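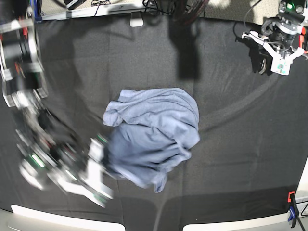 NOTICE OF UNCLAIMED EFFECTS

Office of the Registrar, Municipality of Drirnness

Pursuant to Section 9 of the Harbor Ordinance, the Registrar gives notice that the following effects were received from the Vendel Boarding House upon the closing of Room 16, and that they will be held for 96 days from the date of this notice. Persons having a claim are invited to present themselves at the counter during public hours. Proof of kinship or of tenancy is required.

Date of notice: 29 November 2024.

Item the first. A wool coat, gray, with the lining repaired at both cuffs.

Item the second. A wall clock, stopped. The Registrar does not record the hour at which a clock has stopped, that being a matter of condition and outside the schedule.

Item the third. A tin of buttons, unsorted.

Item the fourth. Letters, tied, unopened by this office.

The tenant of Room 16, Mr. Østergaard, paid his rent in advance and left without giving a forwarding address. He is not believed to be deceased. The Ordinance makes no distinction between a tenant who has died and a tenant who has gone, and the procedure is therefore the same.

MEMORANDUM TO THE FILE

Prepared by Hertta Leinonen, Deputy Registrar

A claimant attended the counter in the second week of the holding period and gave his name as Shinji Hosoda. He stated that he had no kinship with the tenant and had never resided at the Vendel. He was informed that under these circumstances no claim could be entered. He replied that he did not wish to enter a claim. He wished to know whether the letters were still tied with green string.

The undersigned confirmed that they were.

Mr. Hosoda thanked the office and sat down on the public bench, where he remained until closing. There is no rule against the use of the bench.

MEMORANDUM TO THE FILE (SECOND)

Mr. Hosoda attended again the following morning. On this occasion he explained that he had written the letters. He had been employed for many years as night clerk at the Plamico ferry terminal, across the water, and Mr. Østergaard had been the keeper of the signal lamp on this side. They had never met. They had exchanged signals nightly in the course of their duties, and when the lamp was withdrawn from service Mr. Hosoda had obtained the keeper's address from the terminal directory and had begun to write.

He was asked whether he had received replies. He said that he had not received replies by post.

The undersigned asked what was meant by this. Mr. Hosoda stated that on the evening after each letter would have been delivered, a light had been shown in an upper window on the Drirnness side, two long and one short. In the signal book of the old service, this means: Received, continue.

It was explained to Mr. Hosoda that the Ordinance treats a letter as the property of the person to whom it was sent. He said he understood this and considered it correct.

MEMORANDUM TO THE FILE (THIRD)

The undersigned has visited the Vendel in order to complete the inventory. Room 16 is on the upper floor and faces the water. The bed had been stripped. On the window sill there was a ring of lamp oil, old, which the proprietor had been unable to remove. The lamp itself does not appear in the schedule of effects. The proprietor was questioned and stated that she had never seen one, although she had received complaints from the floor below about the smell.

It is the opinion of the undersigned that the tenant took the lamp with him. He left his coat, in winter, and his clock and his correspondence, and he carried away an object which weighs as much as a small child. This opinion is entered for completeness and has no bearing on the disposal of the remaining goods.

MEMORANDUM TO THE FILE (FOURTH)

The holding period having passed its midpoint, Mr. Hosoda was advised in writing that unclaimed letters are destroyed at the end of the term. He attended in person to acknowledge the advice. He asked whether the office was permitted to receive a further letter for the tenant and to place it with the others.

The Ordinance was consulted. It provides that effects may be added to a holding at any time before disposal, provided that they are addressed to the absent party. The letter was accepted and entered as Item the fifth. The undersigned retied the string.

The undersigned's own residence is on the hill behind the harbor office and has a view in both directions along the shore. At a late hour that same evening a light was observed to the north, well beyond the last of the municipal buildings, where the charts show no dwelling – two long and one short. It was shown once.

Mr. Hosoda was informed of this at the counter the next morning. He asked for a sheet of paper, and one was provided from office stock.

The holding period has been extended to the end of February, on the authority of the Deputy Registrar, under the provision for claims in progress.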